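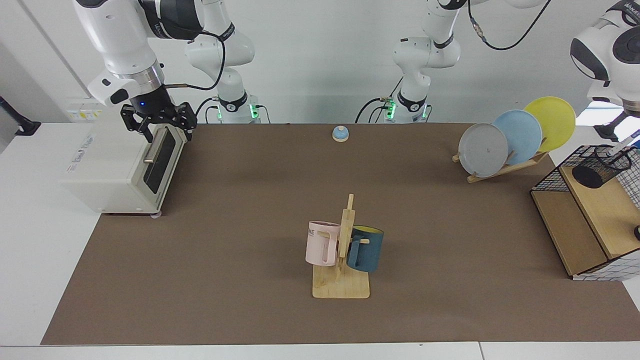
Site Planning Assistant – Liltberg Warehouse Park

Plusska is looking for a planning assistant to join our property team. We build and rent out warehouses, and our next project is on the land of the former Šimko brick factory, outside Liltberg. The building permit is expected in December and we wish to have the new colleague well settled before that.

Your work will be to keep the permit documents in order, to answer letters from the neighbors, and to prepare the monthly report for our partner Rallard. You will visit the site two times in a week. A driver's license is necessary.
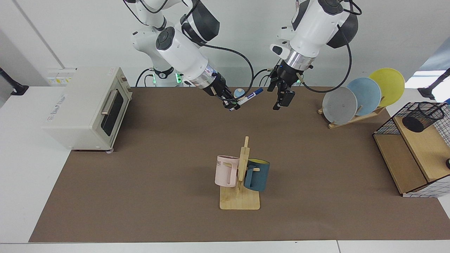

Uzma Jatoi told us that in her first year in this job she learned most from the drainage meetings, and that a new person should ask to sit in them from the start.

We ask for 3 years of experience in construction, planning or real estate. Good written English is important – perfect English is not. We offer 25 days of paid vacation and a training budget of $2000 per year.

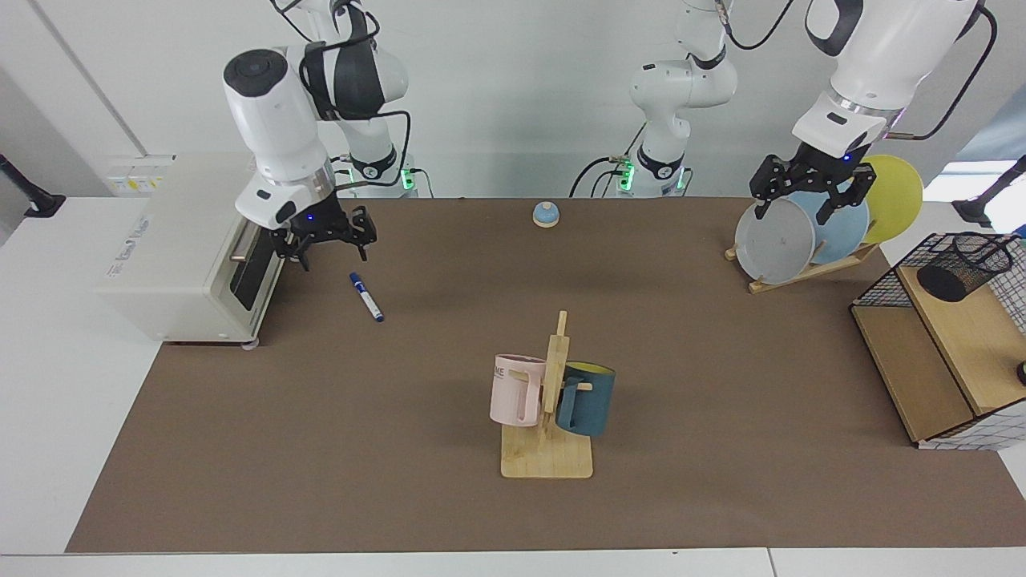 Two robot arms over a work table.

Please send your resume and a short letter to Junaid Ghauri, Plusska Property Office. Questions about the contract can be answered by Trinidad Lagman.

Posted March 29, 2023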